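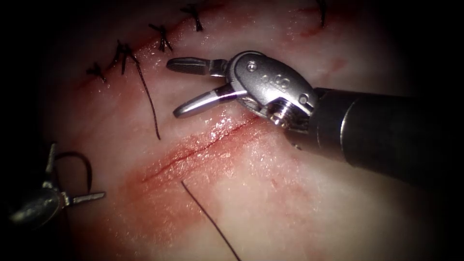 The ceasefire in the north of Flenia is now in its second winter, and I am asked about it less and less. In the first weeks my coworkers here in Skarncombe stopped me in the corridor to ask if my family was safe. Now they ask if I will go home for the holidays, as one asks anybody. I suppose it is a good sign, but I want to write down how things are, as I know them from my sister and from my own visit in August.

My parents' town, Sayce, is 60 kilometers from the line. During the fighting this was considered far. The shells did not reach it, only the people who ran from the shells. The school gym was full of mattresses for nearly 2 years, and my mother cooked there in the evenings. When I came in August the gym was a gym again, with new paint on the floor, but two families were still living in the music rooms upstairs. Their village is on the other side, and the agreement says only that their return "will be discussed."

There is one crossing, at the old customs post. It opens in the morning for people on foot who have a paper from both sides. My sister has such a paper because of my aunt, who stayed. She told me that the soldiers on the two sides use the same kettle, and I did not believe her until I stood in the line myself and saw it being carried across. The same soldiers turned back a man in front of us. His paper had the wrong stamp. He did not argue, he picked up his two bags and walked back along the road.

What I think about most is the list. It was published in spring, when both sides finally agreed to put together their records of the missing. There are 1742 names on it. A teacher I had for geography is there, and the brother of a boy I played football with. Next to each name is the place where the person was last seen, and many of these places are very ordinary: a bus stop, a pharmacy, "own yard." The exchange of prisoners this fall took away a few names, but the list has been printed again only once, so in the town hall people cross them out with a pen.

I was helped to understand the legal part by Huw Ruddock, who worked for many years on missing persons after other wars and who gave a talk in Kindgate last month. I had expected an angry talk. It was mostly about paper: which office keeps which form, what happens with a pension when there is no death certificate, why a wife may wait years before she can sell a car. He said that families should write down everything now, also the small things like dental work and old fractures, while they still remember well. I called my sister the same night, and she has started to go with a notebook to the neighbors who cannot write easily.

On the news they have begun to say "the former conflict." I do not like this word, former. At night there is still shooting sometimes - single shots, my father says, and in the morning no side knows anything about it. The fields near the line are not cleared of mines and the harvest there was left standing for the second time.

I don't have a ticket yet. The bus from the capital goes only to Sayce and the road gets bad after the first snow, so I will probably wait for spring. My mother wants me to bring coffee, the strong one, and batteries for the radio.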